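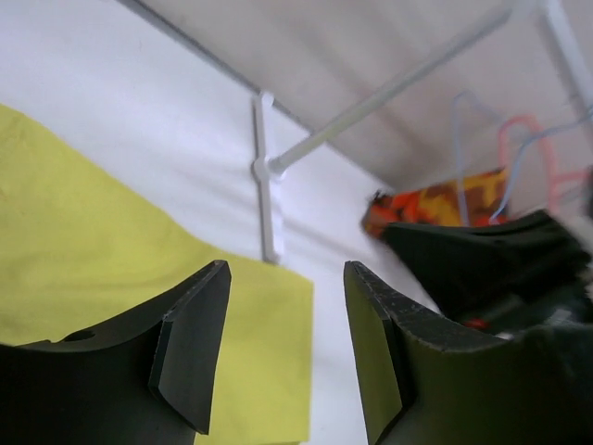

Carrasco objects that a late opt-in form says little about whether a worker was underpaid, and we agree, partly. Late forms were kept in the count, flagged. Of 2825 notices mailed in the Catacutan wage matter, 1000 came back. Response lowest among night crews, see Section 4.

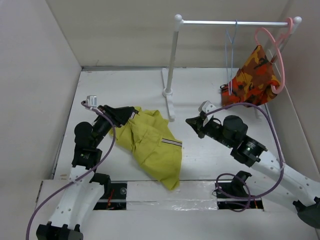

and lower again where the notice went out in English only. Missed meal breaks were the most common claim, then unpaid setup time. Coding by two readers (Ha, Annan), disagreements settled by a third. We left out 64 forms with no signature, altho the court later accepted some of them. 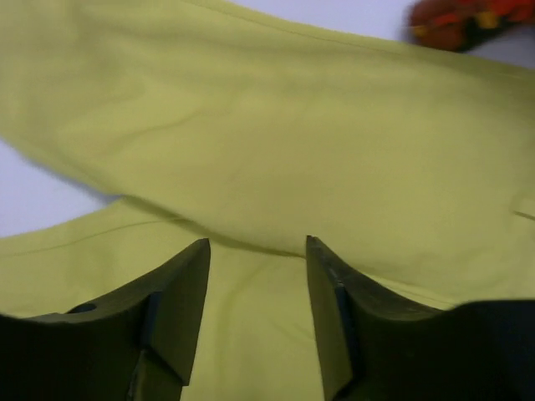
Figure 2. Yellow-green garment, wrinkled, on white surface.

Settlement size did not track reponse rate. Small sample, one employer.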